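Chapter 14
Cleaning and Care of Office Equipment

After reading this chapter you will know how to set up a cleaning schedule for a small office, choose a cleaner for each surface, and record the work.

Office equipment picks up skin oil, dust and crumbs every working day. Most of it never gets cleaned until something sticks. At the Trinwood branch office, which we follow through Part 2 of this book, staff used to send keyboards and phones back to the supply room as faulty when they only needed cleaning. The office now cleans shared items every week and does a full check of all equipment every 90 days, with the next one due in September.

Start with the power. Switch the item off, unplug it or take out the batteries, and only then pick up a cloth or brush. Loose dirt comes off dry. Use a damp cloth afterward for marks that remain, and never spray liquid straight onto a device. Narrow gaps, such as those next to keys, buttons and wheels, need a brush.
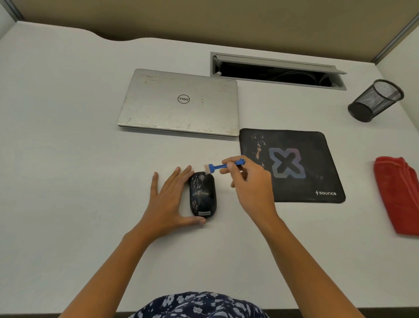
Figure 14.1 Using a small brush near the scroll wheel of a wireless mouse.

Key terms: dry cleaning, damp cleaning, shared item, equipment log

14.1 Sorting Equipment by Use

Before writing a schedule, list each item in the office and note how many people touch it in a normal day.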